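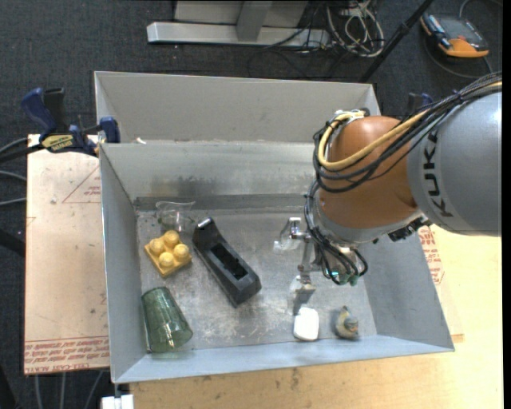 Week 7: Who Feeds the Bin?

Okay, picking up where we ran out of time on Saturday. I promised you the Sturnesside story, so let's get to it before the reading.

When I worked at Brunard's returns warehouse in Sturnesside, there were 13 of us on the sorting line. A tote came down, you dumped it, you picked through it, you put each thing where it belonged. Then management brought in two picking arms from Drekbridge (big excitement, cake in the break room!) and the job turned into something else in a month or so.

My friend Farzana Soomro went from sorter to "cell attendant." Her hands used to do 857 items on a good shift. After the change she handled maybe a tenth of that, all of it the stuff the arms gave up on: clear cups, shiny packaging, anything lying flat against a wall. So she had fewer items, but every single one was a problem. She told me she went home less sore and a lot more tired, and I want you to hang on to that, we'll need it for the Khaemba chapter.

Some terms for your notes:

Exception work: whatever the machine hands back to a person.
Pacing: who sets the speed. On our old line it was the slowest sorter, and we covered for each other.
Tacit skill: what your fingers know and the manual doesn't. Farzana could tell a cracked tumbler by the sound.

Pay is where it gets messy. Her rate stayed the same, because the job title was new and no grade existed for it yet. Was that fair? Argue it both ways, please!

For next time: read Khaemba, chapter 3, and bring half a page on a task you've seen split between a person and a machine. Your own job counts.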